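Sunday, May 7, 2023 – reworked after the last handover. T. Ruangrit

## 4. Dressing the seating (Ekard lounge set)

Do section 3 first. Legs on, felt pads on, sofa sitting where it will stay. Moving it later with the throws on is a pain and you will end up redoing all of this.

### 4.1 What you need

- lint roller, new sheet
- soft brush (the Pumby one, not the stiff one from the rug kit)
- hand vacuum with the upholstery head
- throws and cushions from the Hadis box
- clean dry hands. Rings and watches off

**Caution:** no box cutters near the seating. Open the Hadis box on the floor, in the hall if you can. Looped fabric snags on anything.

### 4.2 Brush and vacuum

1. Vacuum the seat first, then the arms, then the back. Lowest setting.
2. On tufted parts, go into each dip with the corner of the head. Crumbs and packing dust sit there.
3. Brush over once. Same direction all the way – don't scrub.
4. Lint roller last. Press and lift, dont drag.

**Note:** looped and nubby fabrics get the brush only. No roller, it pulls the loops.

### 4.3 Check the fabric

Good light, curtains open. Look for pulled loops, flat patches, marks. Run a flat palm over it, you'll feel a snag before you see it.

1. Blue pieces: check along the curved edges and any place where two pieces meet. Loops catch there.
2. Cream pieces: check the tufting. Every tuft should sit the same depth, more or less.
3. Pulled loop? Do not cut it. Ease it back in with a blunt needle from behind. If you can't reach the back, leave it and write it on the sheet.
4. Mark or stain? Leave it dry. Write it down. Limsakul handles cleaning, not us.

Fabrics for this set, light blue textured and cream tufted:

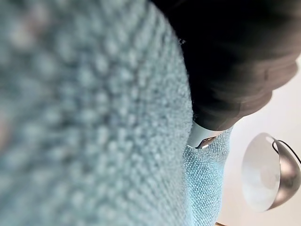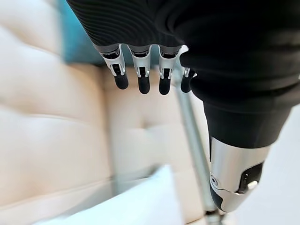
If a piece fails the check, stop there. Put it back in its bag, tag the bag, carry on with the rest of the room. Swaps come out of the Limsakul store, allow 2 days. Don't borrow from another set, the dye lots are different and it shows badly by the window.

### 4.4 Cushions

1. Shake each one out. Hard, outside if it's dry.
2. Fluff from the sides, then punch the corners out from inside the cover.
3. Zips down or to the back.
4. Big ones go at the ends, small ones in front. 6 in total on the long sofa, no more – people need to sit.
5. No chop in the top. Client doesn't like it.

### 4.5 Throws

1. Unfold flat, look at both sides.
2. Fold in thirds the long way.
3. Lay over one arm, let it hang 30 cm down the outside. Measure the first one, eyeball the others against it.
4. Tuck the back end behind the seat cushion. Gently. If it bunches, pull it out and start over.
5. Step back to the door and look. Fix whatever bugs you.

**Caution:** never pin a throw. Not even at the back. Somebody did in the Hadis show room and we paid for the cover.

### 4.6 Before you leave

- Bags and tags in the crate, not under the sofa
- Blinds half down if the room gets afternoon sun, the blue fades
- Fault sheet filled in and signed, even if there is nothing to report
- Care card in the side table drawer

Questions on fabric go to Thanakorn Ruangrit. Questions on delivery, ask the store direct. Faster.

## 5. Side tables and lamps

Tables go in after the seating is dressed, so you don't drag a throw across a wet polish job. Wipe the tops, let them dry, thne set the lamps. Cords run behind the sofa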